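2nd February, bench 3

Equipment list for the spring order, second pass. Marlene wants numbers by end of day so this is rough, fix later.

Hand-held grippers: we have two, need two more if Szabolcs and Viktória are both going to record at the same time as us. Natix quote is 2106 for the pair incl. shipping, valid to the end of the month. Fatuneo cheaper on paper but no spare fingers in the box and they want a deposit. Leaning Natix. Zsófia to ask if the price holds if we split the payment.

Finger pads: running through these faster than I put in the December budget. 12 sets at least. Orange soft ones again, the stiff ones are no good on paper. Ask Szekeres for the bulk price, they never put it on the web site.

Marker tags: print our own, costs nothing. Need better adhesive tho. Put down one roll of the matte stuff.

Screws for the finger plates, small box. Somebody keeps borrowing the driver, so a second driver too.

Bag tasks on the bench today, papers out of an open bag. Thin folded stuff in a soft bag is what decides the pad question for me so I'm leaving the pad line where it is even if the total gets cut.
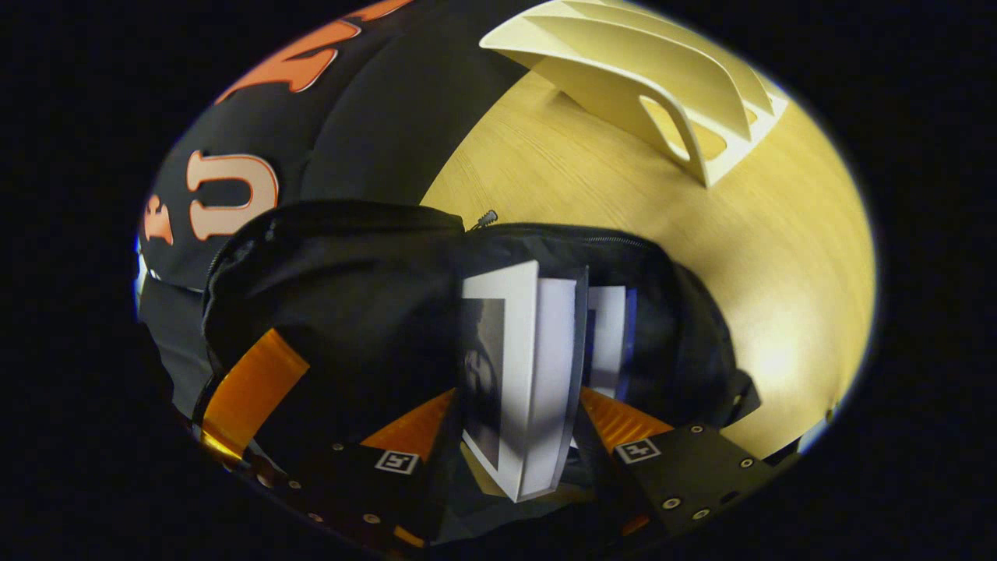 Folded sheet between the fingers, second smaller paper behind it. Slotted white rack on the table, top.

Props: more bags, differnt closures. Zipper, drawstring, one with a flap. 119 is what's left in the props line and I'd like to spend all of it before it gets swept. Secondhand is fine, Sandrine knows a place. Also booklets and card in a few weights.

Racks: print more ourselves, only cost is filament. Two spools, white.

Lights: not this round. Table is bright enough as is, maybe a diffuser if theres money left.

Storage: Jernent drives again, same model so they fit the dock. Viktória says we can hold off until the old sets are moved over. OK, holding off, but keep the line in at zero so it isn't forgotten.

Still open
- Natix: split payment? (Zs.)
- Szekeres bulk price on pads (me, Monday)
- who signs for the grippers, Marlene or Szabolcs
- lead time on all of it, no dates from anyone yet

Sent the sheet to Marlene 4:40. Pads at 12, grippers at two, drives at zero.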